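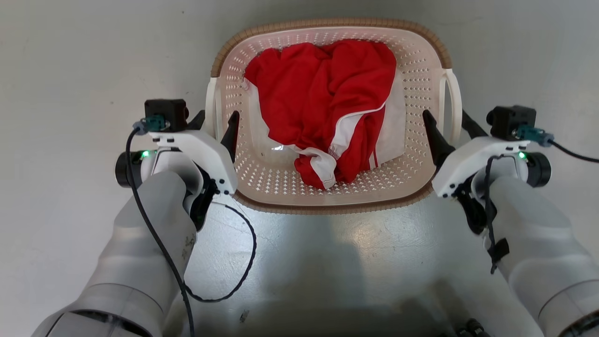

Re: [skitmont-users] Getting tags out of Prukex before I switch

3rd February, by Arnel Cruzado
6 min read

Hi Yaroslav, hi all,

Yaroslav Melnychuk wrote:

> I've been using Prukex to look after my photos for years and I'd like
> to move over to Brultari, mostly because Prukex has got so slow on my
> old Kyei laptop that I make tea while it opens. I've got over 2000
> pictures in it, nearly all of them tagged (names, places, which
> allotment year and so on) and I really don't want to do all that
> again.
>
> I tried pointing Brultari at the folder. The pictures came up fine
> but there wasn't a single tag on any of them. The star ratings had
> gone as well, and some of the scans of my gran's photos were showing
> the date I scanned them instead of the date I'd typed in.
>
> Is there an export I've missed? I looked under File and there's only
> "Export album to web page", and that can't be it. I'm happy to use a
> terminal if somebody tells me what to type but I'd rather not break
> anything.

Oh, I have so been there! I did this very move in October, got it wrong the first time, put everything back and then got it right, so you may as well have the benefit of my lost weekend.

First the good news, your tags are all still there. Prukex keeps them in its own database (a hidden folder called .prukex in your home directory) and leaves the picture files themselves alone unless you tell it otherwise. Brultari only reads what's written inside the files, or in the little sidecar files that sit next to them, and it has no idea the Prukex database exists. So you pointed it at a heap of perfectly bare JPEGs and it showed you a heap of perfectly bare JPEGs.

There isn't an export as such. What you want is in Preferences, on the Metadata page, and it's a tick box called "Write changes to image files". It's off by default. I must have looked straight past it for years -- it's below the bit about colour profiles and you have to scroll down to get to it.

Before you tick anything, please make a copy of the lot. I mean the photo folder AND the hidden .prukex folder, on to a separate drive, with Prukex closed while you do it. If you copy the database with the program running you can end up with half a copy, and I'm speaking as somebody who did. From a terminal it's only

 cp -a ~/Pictures /media/yourdrive/
 cp -a ~/.prukex /media/yourdrive/

with your own drive's name in there, obviously. The -a keeps the file dates as they are. Do check the drive is formatted as something sensible like ext4, mine was an old FAT stick and it grumbled about permissions all the way through.

Right, then the actual job:

1. Open Prukex, go to Preferences, Metadata, and tick the box for writing to image files. There's a drop-down next to it offering sidecars or embedded. I'll come back to that.

2. Close the preferences and go to the top-level album. Select everything with Ctrl+A. If you have sub-albums make sure View, Include Sub-albums is on, or you'll only get the handful of strays at the top.

3. Go to Item, then "Write metadata now". Ticking the box only affects changes you make from then on, and that's the bit that caught me. I ticked it, felt very pleased with myself, went over to Brultari and there was nothing there.

4. Wait. On my machine the progress bar sat at the start for ages and then leapt. Yours is a Kyei like mine used to be, so do go and make your tea, make two. Don't let it go to sleep halfway through though.

5. When it's finished, close Prukex, open Brultari and have it scan the folder from scratch. If it's already got the folder in its library you need to remove it (choose "remove from library", NOT "delete") and add it again. There is a Rescan button but in my version it only looked for new files and took no interest in changed ones.

I'd try it on one small album first. Pick 10 pictures, put them in a folder of their own, run through the whole thing with just those and see what Brultari makes of them. If the tags look right there then go on to the rest.

About sidecars or embedded. Embedded puts the tags inside the JPEG, so they go wherever the picture goes, including if you email it to your cousin. Sidecars leave the picture untouched and put a small .xmp file beside it. I went for embedded for the ordinary photos and sidecars for my raw files, and Prukex will let you choose separately for each type if you click the Advanced button. The one thing to think about with embedded is that your backup program will see every single photo as changed and want to copy them all again. Mine took all night.

Star ratings came over fine for me once the tags did, same process. Your gran's scans are a bit more fiddly. Prukex has two dates for each picture, one it calls "taken" and one it calls "digitised", and when you type in a date by hand it goes into "taken" in the database. When it writes to the file it's supposed to fill in the matching field, and for most of mine it did, but for scans where the year was all I knew (I'd put just 1961 or whatever) it skipped them without a word. I had to go back and give those a full date, so all of my aunties' weddings now happened on New Year's Day. If anybody on the list knows a neater way I'd love to hear it, because it does make the timeline look odd!

One other thing that might bite you. If you've got nested tags, so Places and then Skitmont and then Allotment underneath, Brultari may bring them in twice, once as a proper tree and once as a flat list of loose words. There's a setting for it under Import, "Ignore flat keywords when hierarchy present", and you want that on before you add the folder. I didn't have it on the first time round and that's why I had to put everything back and start over. Face names do come across, but as plain tags, so you lose the little boxes round people's heads. I decided I could live without the boxes.

Which version of Prukex are you on, by the way? It says under Help, About. Everything I've written is from version 6, and I have a feeling the "Write metadata now" item was tucked away somewhere under Tools in the older ones. If you can't find it let me know and I'll dig out my old install, it's still on a drive in the cupboard somewhere.

And keep Prukex installed for a while after you switch. I kept opening mine for a few weeks to check odd things, and it was handy to have the two side by side when I wasn't sure whether a tag had gone missing or I'd never added it (it was nearly always me).

Shout if you get stuck, and let us know how the test folder goes.

Cheers,
Arnel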